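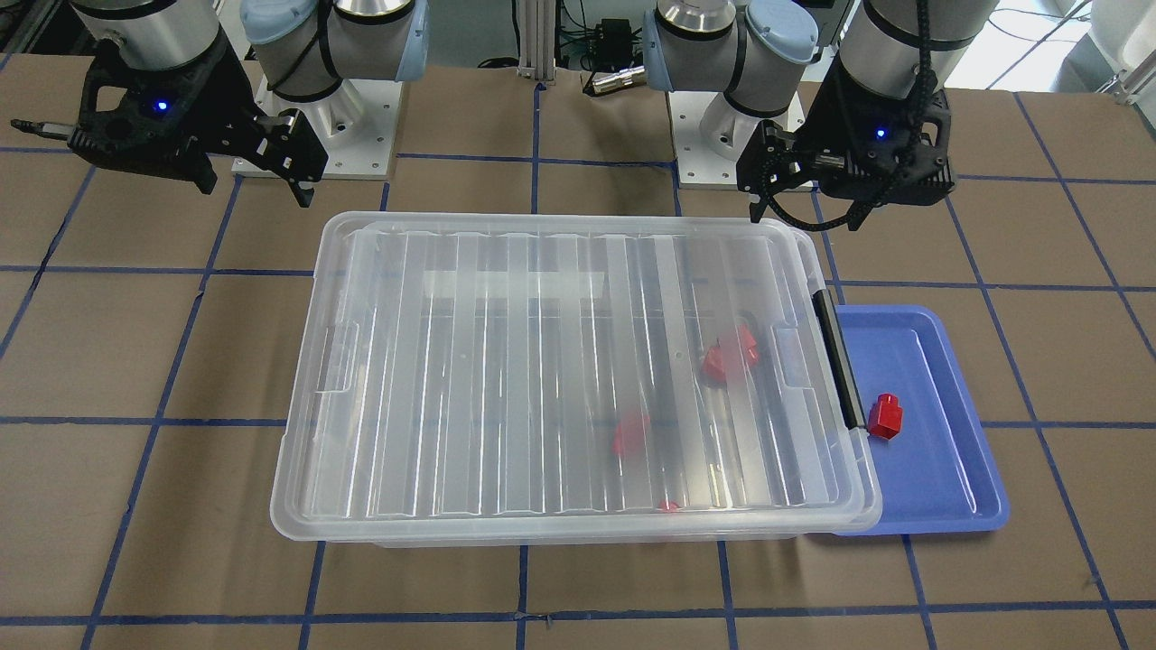
# Herley Two-Arm Bench Kit: Block Box Episodes

We've had the Herley kit from Skindero on the bench since October, and this is the first batch of recordings we're happy to share. Two arms, two parallel grippers, one taped tabletop, and a clear storage box with a latching lid. It's a great little setup and we keep finding new things to try on it!

## What's in it

- 382 episodes, of which 359 passed review
- joint positions and gripper width for both arms
- one fixed camera view per episode
- a one-line task note in plain English

The props are simple: red blocks, a shallow blue tray, the box. Episodes start from different states, so you'll find the lid closed in some and off in others, with blocks in the box, on the tray, or split between the two.

## Tasks

1. `tray_to_box`: pick a block from the tray and put it in the box
2. `lid_close`: set the lid on and press the latch down
3. `lid_open`: the same thing backwards, and a lot harder

`lid_open` is my favorite. One gripper has to steady the box while the other works the latch, and the arms share the space better than I expected from a kit at this price.

## Notes on the kit

Setup took us an afternoon, most of it spent on cables. The mounting plates went on square the first time (thank you, whoever drilled them). The gripper status lights are easy to spot from across the room, which I've come to rely on.

Less good: the stock fingertips slide on smooth plastic. We switched to the softer Bemodent pads after episode 169, so filter on `pads` if that matters to you. Blocks seen through the ribbed lid have blurry outlines, and our detector still struggles with them.

## Loading

```
from farah import load
eps = load("herley_box", reviewed=True)
```

You need Farah 3 or newer. Older versions skip the gripper width column without a warning.

## Changes

- March 1, 2024: first release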